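地デジのアンテナ受信、そろそろ見切りをつけるべき?

スレ主:yaneura_8ch
長文ですみません。うちはSkirktonの谷側で、もう何年も屋根のアンテナでテレビを見ているんですが、1月に入ってから夜になると二つの局だけブロックノイズがひどくて、9時台のドラマがほぼ紙芝居です。昼間はなんともないんですよ。夜だけ。

受信レベルは昼も夜もほとんど変わらないのに、品質の数字だけがガクッと落ちます。ブースターはGimbergの古いやつで、型番のシールはもう読めません。家族からは「もう全部ネット配信でいいじゃん」と言われてるんですが、私はどうしても地元局の夕方の番組が好きで……(あの天気コーナーのゆるさ、配信じゃ味わえないんです)。

アンテナを立て直すか、ケーブルテレビに入るか、テレビ局のアプリで我慢するか。みなさんならどうします?

返信:migimuki
夜だけってことは、遠くの同じチャンネルの電波が飛んできてるんじゃないかな。うちはClamby側だけど、海越しに別の局が入ってくる時期があって、そのときの症状とそっくり。レベルが落ちないのに品質が落ちるのも合ってる。
でも1月ってのがちょっと引っかかるなあ。うちでひどいのは夏なんだよね。

返信:cable_suki
ケーブル一択でしょ。月々払うのがイヤって人が多いけど、屋根に人を上げる費用を考えたら数年は元が取れるよ。Clambyの叔父の家は去年切り替えて、それ以来なんの文句も聞かない。そもそも今どき屋根のアンテナにこだわる理由がわからん。

返信:yaneura_8ch
>migimukiさん
ありがとうございます! 同じチャンネルの混信、考えてもみませんでした。うちは海からは離れてるんですが、南側は谷が開けているので、そっちから入ってくることはあるのかな。

>cable_sukiさん
ケーブルも調べたんですけど、うちの通りはまだ線が来てなくて、引き込みが別料金になるらしいんです。あと地元局のサブチャンネルが入らないプランもあるみたいで、そこがひっかかってます。

返信:denpa_ojii
まあ待ちなさい。混信と決める前に、まずブースターを疑うこと。古いGimbergは寒くなると電源部がへたるのが出てくる。私のところの一台がまさにそれで、冬の夜だけ調子が悪かった。

ブースターの電源を外して、テレビ一台だけ直結で見てみるといい。それで夜も映るなら犯人はブースター。映らないか、ノイズが変わらないなら、上の人が言う混信かもしれん。順番を間違えると、アンテナを新調してから同じノイズを見ることになるよ。私はそれを一度やった。

返信:migimuki
denpa_ojiiさんの言うことが先だね。ただ、屋根の上のブースターだと電源を抜いただけじゃ信号が素通りしない機種もあるから、「映らない=アンテナがダメ」と早合点しないほうがいいよ。

返信:denpa_ojii
それはその通り。書き方が雑だった。屋外の増幅部ごと外して、中継のコネクタでつなぐ話です。高いところなら無理せず業者に頼むこと。
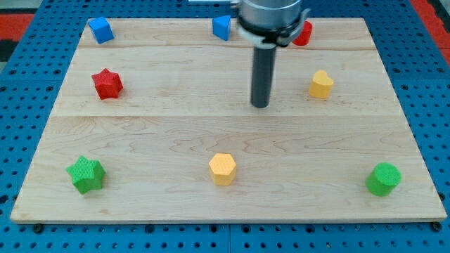

返信:yaneura_8ch
うちのはありがたいことに、ベランダから手が届く高さのマストについてます。なので週末に自分でやってみようと思います。コネクタは引き出しに余ってるのがあったはず。

ちなみに品質の数字って、みなさんはどうやって記録してますか? テレビの設定画面を開くたびにメモしてるんですけど、ドラマの途中で開くと家族から苦情が出まして……。

返信:qudah_hai
横からすみません、私はQudahのチューナーをパソコンにつないで、一晩中ログを取ってます。998円で中古のワゴンに入ってたやつです(笑)。説明書もなにもなくて最初は苦労したけど、レベルと品質が時刻つきで残るのでめちゃくちゃ便利ですよ!

ログを取ると、「夜だけ」と思ってたのが実は夕方から少しずつ落ちてた、みたいなことがわかります。うちの場合は向かいの家の照明でした。門灯がつく時間とぴったり同じだったんです。LEDに交換したばかりのお宅で、ノイズ源としてはよくある話みたい。

返信:cable_suki
ほらね、近所の照明まで疑わないといけないんでしょ。テレビを見るためにそこまでやる? 配信かケーブルにすれば全部解決するのに。局だって自分たちのアプリを推してるじゃん。放送で見てるほうが少数派になっていくよ。

返信:migimuki
それは言いすぎだと思う。配信は配信で、大きなニュースのときに重くなるし、地元局のアプリは夕方の番組をまるごと流してくれるとは限らない。停電のときに携帯の基地局が混んで何も見られなかったことがあって、そのとき頼りになったのは電池式の小さいテレビだったよ。
どっちかだけって話でもなくて、うちは両方使ってる。

返信:cable_suki
災害の話を出されると弱いけど、年に何回あるんだって話でもある。まあ好みか。ただスレ主さんは家族の意見も聞いたほうがいいと思うよ、紙芝居ドラマを見せられてるのは家族なんだから。

返信:yaneura_8ch
それを言われると返す言葉もないです……。昨夜も結末の大事なところで固まって、居間の空気が冷えました。

とりあえずブースターを外す試験をして、そのあとQudahのチューナーも探してみます。998円は無理でも、中古なら出せる範囲かなあ。

返信:denpa_ojii
試験の前に、今の数字をチャンネルごとに控えておくこと。外したあとと比べられないと意味がない。悪い二局だけでなく、よく映っている局もな。

返信:yaneura_8ch
途中経過です。ブースターを外してみました!

結論から言うと、半分よくなって半分そのままです。すみません、歯切れが悪くて。
片方の局は夜でもきれいに映るようになりました。ドラマの局です。家族が拍手してくれました。もう片方は、夜の8時を過ぎるとやっぱり崩れます。それと、もともと弱かった局が一つ、昼間も不安定になりました。

あと外したケースの中に水が入った跡がありました。コネクタの根元が緑色になっていて、これは見ただけでまずいとわかるやつでした。

返信:denpa_ojii
緑青が出ていたなら、そのブースターはもう寿命。ケーブルの先も切り戻して、接栓を新しくしたほうがいい。残った一局はそれからの話だな。

返信:qudah_hai
ドラマ復活おめでとうございます! 弱い局が落ちたのは単純に増幅がなくなったからだと思うので、新しいブースターを入れるなら利得を調整できるタイプがおすすめです。強すぎると強い局のほうがつぶれるので、最初は絞り気味で。

返信:migimuki
8時過ぎに崩れるほうは、混信の線がまだ残ってると思う。アンテナの向きをほんの少し振ってみて、目的の局が多少弱くなっても、邪魔な側がもっと弱くなればそれでOK。南が開けてるなら、南からの回り込みを避ける感じで。
それでだめなら素子の多いアンテナに替えるのが次の手かな。

返信:antena_yameta
私は188のケーブル工事の見積もりをもらって逃げ出した側の人間なので、スレ主さんを応援してます(単位は聞かないでください、思い出したくない)。結局うちはアンテナを下ろして配信だけにしたんですが、夕方の地元の番組が見られなくなったのはけっこう寂しいです。天気コーナー、わかります。あれ見たいです。

返信:yaneura_8ch
天気コーナー仲間がいた! うれしいです。

ケーブルの先を5センチほど切ってみたら、中の芯線はきれいでした。接栓を付け直して、ブースターは可変タイプを注文しました。アンテナの向きは、風の弱い日にもう一人いるときにやります。結果はまたここに書きますね。

返信:cable_suki
引き込みの線が通りまで来たら、もう一回考えてみなよ。それまでは応援しとく。

関連するスレッド
・Clamby周辺で夏だけ映らないチャンネルがある人
・Gimbergの旧型ブースター、まだ使ってる?
・Qudahチューナーのログをグラフにしたい
・地元局のアプリ、見逃し配信の期限が短すぎる件
・Skirktonのケーブルテレビ、エリア拡大はいつ
・壁のテレビ端子が4つあるのに1つしか映らない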